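**Pre-session walkthrough, folding cell 2, Clinach**
April 19, 2024 - filled in by Kaiwen Fu, read over by Funmilayo Briggs

I do this one with a coffee in my hand and it takes me as long as the coffee does. Tick the box, then write something next to it, even if it's only "fine". Funmilayo reads the comments before she reads the ticks (she told me so), so I've stopped leaving them blank!

**Arm and table**

- [x] E-stop within reach of the operator chair. *Yes. Pressed it, everything stopped, reset it, moved on.*
- [x] Second E-stop by the door. *Works. Somebody had hung a lanyard on it again, please use the hook.*
- [x] Floor tape visible all the way around. *Peeling at the back left corner. I pushed it down with my shoe but it wants replacing before May.*
- [x] Cable run clear of the elbow joint. *Moved the arm through its full reach by hand and nothing snagged. The tie nearest the wrist is getting loose.*
- [x] Speed limit set to the teaching value. *It was still on the replay value from last night's run! Changed it back. Whoever closes up, this is the one I'd really like you to remember.*
- [ ] Finger pads free of lint and nicks. *Lint cleaned off. Left pad has a small nick that could catch a thread, so I'm leaving this box open until the new pads come out of the Greltuvgate box.*

**Wrist camera**

- [x] Mount screws snug. *Quarter turn on the lower one.*
- [x] Lens wiped. *Wiped with the proper cloth, not my sleeve.*
- [x] Image live on the operator screen before the arm gets power. *Yes.*
- [ ] Blur check on a slow pass and a fast pass. *Slow pass is sharp. Fast pass is not, see below.*

So, the fast pass. We're on denim this week, the pull-on kind with a gathered elastic waistband, and the thing we want the model to learn is where the waistband is and which way it's facing. When the wrist swings quickly the ripples in the elastic smear together and the stitching goes soft. I can still find the pocket because the tan topstitching holds up pretty well against the blue, but I know what I'm looking for and the model doesn't yet.
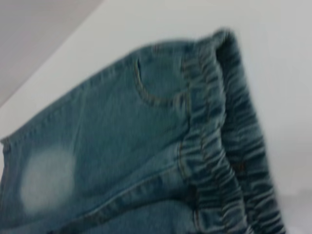 I asked Funmilayo whether we should toss those stretches and she said keep them, as long as the same episode has a clear look at the waistband somewhere else in it. Her thinking is that the arm is going to move fast once it's working for real, so it may as well see some of that now. What she doesn't want is an operator speeding up just to get through the pile - and I'm guilty of that after lunch, I'll admit it.

**Garments**

- [x] Pockets emptied. *One paper tag found, binned.*
- [x] No pins, loose hooks or broken zippers. *Fine.*
- [x] Worn or faded pieces mixed in with the newer ones. *Yes, I shuffled the bin myself. Please don't sort it back into neat piles, I know it's tempting.*

**Recording**

- [x] Disk space for a full shift. *Plenty.*
- [x] Episode counter matches the Lirevow log. *Both say 2276. Target is 3000, so we're getting there!*
- [x] Failed grasps kept and labeled as failed. *71 so far. I checked a handful and the labels look right, except one marked as a failure where the operator had just paused to scratch his nose. Fixed it.*
- [x] Operator name entered. *Mine. It autofills as "Fu" and that's good enough for the log.*

**Still open**

1. Left finger pad, swap before the next denim session.
2. Fast pass blur. I'd like to try a shorter exposure with the side lamp turned up, and Funmilayo wants to be there when I do it so we can compare on the same garment.
3. Floor tape, back left.

OK to run at teaching speed with the nicked pad, soft fabrics stay in the bin until it's changed. *Agreed, and please stop at the first pulled thread - F. Briggs*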